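접시는 아직 사람이 닦는다 — 홀저 '젤릭스' 데이터 수집 키트 써보니

현장 동작 기록 서비스, 호텔과 연회장으로 들어오다

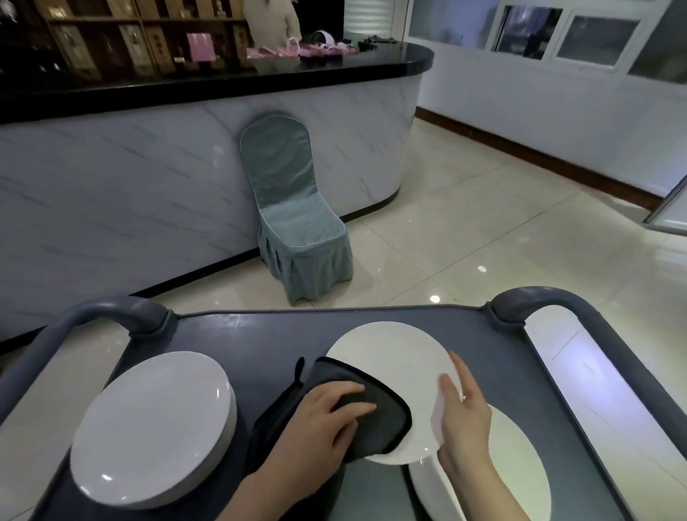

연회장 뒷일 중에 제일 자동화가 안 되는 게 뭐냐고 물으면 대답이 거의 같다. 접시 닦기. 세척 말고 그 다음 얘기다. 세척기에서 나온 걸 천으로 한 장씩 문질러 쌓는 일. 서빙 로봇이 복도를 돌아다닌 지 꽤 됐는데 이 작업은 여전히 사람 손이다.

홀저가 내놓은 젤릭스는 로봇이 아니다. 로봇을 가르칠 재료를 모으는 키트다. 머리에 쓰는 카메라 밴드, 허리에 차는 저장 장치, 충전 독, 그리고 구독형 분석 서비스. 작업자가 쓰고 평소처럼 일하면 손동작이 시점 그대로 기록된다. 기록은 밤사이 서버로 올라가고 다음 날 아침이면 동작 단위로 잘려서 돌아온다. "집기", "세우기", "문지르기", "내려놓기". 이런 식.

11월 한 달, 연회 대행업체 브록콤 쪽 현장에서 같이 써봤다. 메모 위주로 정리한다.

착용감. 밴드 무게 150그램. 첫 시간은 모르겠는데 두 시간 넘기니 이마가 눌린다. 땀 흡수 패드는 기본 포함, 여분은 별매. 여분은 그냥 사는 게 낫다. 안경 쓴 사람은 다리 부분이 밴드랑 겹쳐서 좀 불편하다고 했다. 필자도 안경. 불편했다.

화각. 넓다. 고개를 푹 숙이지 않아도 카트 위 양손이 다 들어온다. 접시 닦기는 한 손이 천, 한 손이 접시라서 둘 중 하나만 빠져도 못 쓰는 기록이 되는데 이 점은 합격. 다만 흰 접시에 조명이 세면 가장자리가 날아간다. 자동 노출이 반 박자 늦다. 펌웨어로 고친다고는 하는데 체험 기간엔 안 나왔다.

분할 품질. 여기가 핵심이다. 한 달간 올린 작업 클립이 1,058개, 그중 170개에서 사람이 경계를 다시 잡아줘야 했다. 대부분 같은 실수다. 접시를 돌려가며 닦는 동작을 "내려놓기"로 착각한다. 천이 접시를 가리면 더 심하다. 그래도 손으로 처음부터 자르는 것보단 훨씬 빠르다. 비교가 안 됨.

홀저에서 현장 적용을 맡은 발보나 네델코비치(Valbona Nedeljković)와 통화했다. 왜 하필 접시냐고 물었다.

"둥글고 미끄럽고 빛이 반사되고, 게다가 천은 매번 모양이 바뀌죠. 양손이 서로 힘을 맞춰야 하고요. 이걸 배운 모델은 다른 닦기 작업에도 쓸 데가 많아요."

로봇이 언제 실제로 닦게 되느냐는 질문엔 날짜를 안 줬다. 대신 시험용 양팔 로봇이 접시 한 장을 처리하는 데 걸리는 시간이 "아직 사람한테 보여드리기 창피한 수준"이라고. 솔직해서 좋았다.

개인정보. 현장에서 제일 많이 나온 질문이다. 얼굴은 업로드 전에 장치 안에서 흐리게 처리된다. 음성은 기본값이 꺼짐. 문제는 배경이다. 행사장엔 손님 물건이며 남의 회사 박스며 별게 다 있다. 구역별 가림 기능이 있긴 한데 설정 메뉴가 너무 깊이 숨어 있다. 찾는 데 한참 걸렸음. 첫 화면으로 빼야 한다고 본다.

작업자 반응은 갈렸다. 나이 있는 직원 몇은 감시당하는 기분이라고 했고, 젊은 쪽은 자기 기록을 돌려보며 재미있어 했다. 홀저는 작업 속도 순위 같은 걸 관리자 화면에 아예 띄우지 않는다. 이건 잘한 결정. 기록 수당을 따로 줄지는 업체가 정하는데 브록콤은 시간당으로 얹어줬다. 안 주는 곳이면 거절할 사람 꽤 될 거다.

비교 대상은 이나리의 장갑형 키트. 손가락 관절 각도까지 잡히니 정밀도는 이나리가 위다. 근데 장갑 끼고 접시를 닦아보면 안다. 미끄럽다. 천 감촉도 안 온다. 현장에서 하루 종일 쓸 물건으로는 젤릭스 쪽. 실험실이면 이나리.

가격. 키트 한 세트 1,750유로, 분석 서비스는 월 구독으로 별도. 소규모 업장이 혼자 들이기엔 비싸다. 로봇 개발사와 묶어서 들어가는 대여 방식이 있으니 먼저 그쪽을 문의해 볼 것.

배터리는 짧다. 점심 준비부터 쓰면 저녁 행사 전에 한 번은 갈아야 된다. 교체 자체는 금방인데 재부팅하면서 시간 설정이 풀리는 경우가 두번 있었다. 홀저에 전달했고 확인 중이라는 답을 받았다. 충전 독의 표시등도 너무 어두워서 낮에는 다 찼는지 안 찼는지 구분이 잘 않 된다.

총평. 하드웨어는 조금 덜 익었고 서비스는 쓸 만하다. 양손 작업 기록이 필요한 팀이면 대여로 한 달 돌려보길 권한다. 구매는 노출 문제 고친 펌웨어가 나온 다음에.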